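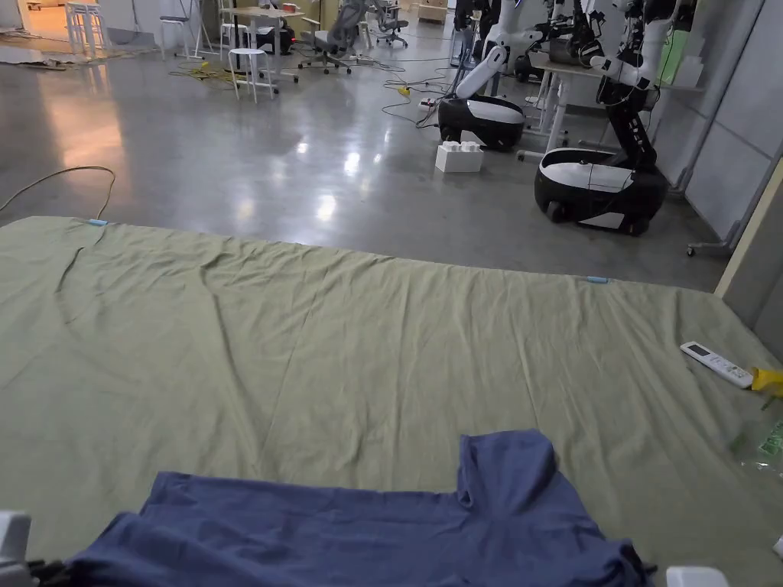
Support > Drying cabinets > Kurkberg Brumum > Set-up guide > Section 4

Section 4: Installation and first use

Published 15 Mar 2023 by Kurkberg Technical Documentation
6 shares | 3 comments

This section covers positioning, levelling, venting, electrical connection and the first drying cycle of the Brumum cabinet. Read Section 2 (Safety) before starting. Section 3 covers unpacking and the check for transport damage.

The cabinet is supplied with the door hinged on the right. If the door is to open the other way, carry out the procedure in Section 7 before the cabinet is moved into its final position.

4.1 Choosing a position

The cabinet is 186 cm high and 60 cm wide, measured with the feet fully screwed in. The door must be able to open past a right angle, or the hanging rails will not slide out fully.

The floor must be firm and dry. Concrete, tiles and well-supported floorboards are suitable. Carpet is not suitable, as the pile closes the air inlet under the plinth.

Do not install the cabinet:

- in an unheated outbuilding where the temperature falls below freezing
- in a room containing a bath or shower
- next to an open-flued boiler, stove or gas fire
- behind a lockable door or a sliding door

CAUTION: The cabinet is top-heavy until it has been fixed to the wall. Two people are needed to move it. Keep the door taped shut while it is being moved.

4.2 Levelling

1. Stand the cabinet in its final position, leaving enough room at the side to reach the rear feet.
2. Remove the plinth cover by pulling it forwards at both ends.
3. Place a spirit level on the top panel, from side to side.
4. Turn the front feet with the flat spanner supplied. Turning clockwise, seen from above, lowers the corner.
5. Place the spirit level from front to back and adjust the rear feet.
6. Check from side to side again.
7. Tighten the lock nut on each foot against the base.
8. Close the door and let go of the handle. The door should stay closed and the gap along the handle side should be even from top to bottom.

Note: If the door drifts open by itself, the cabinet is leaning forwards. Lower the rear feet by half a turn each and check again.

Leave the plinth cover off until the electrical connection has been made.

4.3 Fixing to the wall

The two wall brackets are packed in the document bag. The screws and plugs in the same bag are for solid masonry only. For plasterboard, use fixings rated for the load and screw into a stud wherever the position of the cabinet allows.

1. Slot the brackets into the openings at the rear edge of the top panel.
2. Mark the holes on the wall through the brackets.
3. Move the cabinet forwards and check the marked area for pipes and cables.
4. Drill the holes and insert the plugs.
5. Move the cabinet back, check the level and screw the brackets to the wall.

CAUTION: Never run the cabinet without the wall brackets. Wet clothes on extended rails can tip it forwards.

4.4 Connecting the exhaust duct

Moist air leaves through the round outlet in the top panel. It can be led outdoors through a wall or into a ventilation duct intended for drying appliances. It must not be led into a chimney, a loft, a wall cavity or a duct that also serves a cooker hood.

The Georgiev duct kit fits the outlet directly. Other ducts may be used if the internal diameter is the same as that of the outlet along the whole run.

1. Remove the transport cap from the outlet. Keep it with this guide.
2. Push the duct collar over the outlet until it reaches the stop.
3. Tighten the clamp by hand, then by one further turn with a screwdriver.
4. Lay the duct to the wall opening with as few bends as possible. The duct should fall slightly towards the outside, so that condensed water does not run back into the cabinet.
5. Seal the joint at the wall.
6. Fit the outside grille with the flap hinge at the top.

Note: A flexible duct must be pulled out to its full working length and the surplus cut off. Loops and sags collect water and lint, and drying times increase noticeably.

If the cabinet is to run in a room without an external duct, the room needs its own extractor fan and an air inlet. In small utility rooms this arrangement gives longer drying times and may cause condensation on cold walls.

4.5 Electrical connection

The cabinet is supplied with a moulded plug and must be connected to an earthed socket. The socket must remain accessible after installation. Check that the voltage on the rating plate, inside the door at the lower hinge, matches the supply.

1. Make sure that the main switch on the control panel is at O.
2. Lead the mains cable out at the side of the cabinet nearest the socket. It must not be trapped beneath a foot.
3. Refit the plinth cover.
4. Insert the plug and set the main switch to I.
5. The display shows two dashes, then the remaining time of the programme last selected. On a new cabinet this is the Normal programme.

CAUTION: Do not use an extension lead, a multi-way adaptor or a plug-in timer. A damaged mains cable must be replaced by a Rokley service agent or an equally qualified person.

4.6 First run without clothes

Oils from manufacture may cause a slight smell the first time the heater is used. Run the cabinet empty once and keep the room aired.

1. Remove all packing from the inside, including the foam strips behind the rails.
2. Wipe the interior with a damp cloth and a little washing-up liquid. Dry it with a clean cloth.
3. Check that the lint filter is seated in its slot in the roof of the cabinet.
4. Close the door.
5. Select the Timed programme and press the + button until the display shows 60 minutes.
6. Press Start. The fan starts at once and the heater follows after a short delay.
7. Hold a hand near the outside grille. A steady flow of air should be felt and the flap should be open.

If there is no flow at the grille, press Stop and check the duct for crushed sections. Check also that the transport cap was removed.

4.7 Loading and drying

Clothes must have been spun or wrung out before they are placed in the cabinet. Dripping items overfill the drip tray and extend the programme.

1. Pull out the upper rails as far as they will go.
2. Shake each item out and close any zips.
3. Hang shirts and T-shirts on hangers, with the shoulders straight. Hang trousers by the waistband.
4. Leave a gap between items so that air can pass on both sides.
5. Place gloves, hats and socks on the door rack.
6. Push the rails in and close the door.
7. Select a programme and press Start.

Programmes:

Gentle: no heat, fan only. Wool, silk, leather trim and anything marked "do not tumble dry".
Normal: moderate heat. Cotton and mixed fabrics.
Strong: full heat. Outdoor clothing and heavy cotton, where the care label permits.
Timed: moderate heat for a set period.

Note: Dark cotton may transfer colour to pale items if the two touch while wet. Hang them on separate rails.

Note: Jersey fabrics stretch under their own weight when very wet. Fold them over two rails or dry them flat on the shelf (accessory).

CAUTION: Do not dry items that have been treated with petrol, white spirit, dry-cleaning fluid or wax remover. Do not dry foam rubber. These materials can ignite.

4.8 After each use

1. Wait until the fan has stopped. It runs on after the heater has switched off, to cool the load.
2. Remove the clothes.
3. Slide out the lint filter and brush it clean. Do not run the cabinet without it.
4. Empty the drip tray if there is water in it.
5. Leave the door ajar until the interior is dry.

Replacement filters are ordered under part number 1346. Fit a new filter if the mesh is torn or the frame no longer clips in.

For error codes, see Section 8. For cleaning of the fan housing and door seal, see Section 6.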